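In defence of the lidless tub

My sister keeps her tub lids in a drawer of their own, sorted by size, each one standing on its edge like a record in a shop. I keep mine nowhere, having lost them. We are both in our forties and only one of us is happy.

I have been thinking about tubs since moving to Durnley, where the kitchen has 7 cupboards if you are the letting agent and 6 if you have tried to open the one behind the boiler. Every article I read before the move told me to decant. Pasta must be decanted. Rice must be decanted. Clothes pegs, dishcloths and batteries must all leave the packets they were born in and take up residence in something clear, with a label, and preferably a lid that clicks.

I object to the lid. A lid is a small promise that you will come back and be organised later – and it is also the reason the thing you want is always under four other things. Once a tub can be stacked it will be stacked, and once it is stacked the bottom one belongs to history. My neighbour Henok Berhe has a tower of them in his hall and has not seen his bicycle lights since November.

I object to the label too. The point of a clear box was surely that you could look into it. If I need the word RICE to recognise rice, my troubles are beyond the reach of storage.

What I recommend is the open tub, left out on the table where people can drop things into it. It looks like mess to visitors, but visitors go home. 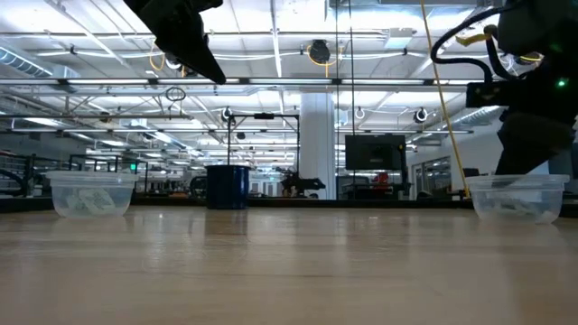
Sorting, as the magazines teach it, begins with a plan and ends with a trip to buy more boxes. Mine begins with whatever is nearest and stops when I want my tea. Two clear tubs set well apart on a pale wooden table will do for most households, one at each side, with a dark blue bin standing between them and a little further back to keep everybody truthful. Frosted walls are a kindness as well, for they let you see that something white and crumpled is in there without pressing you on what it is. My sister would want it folded.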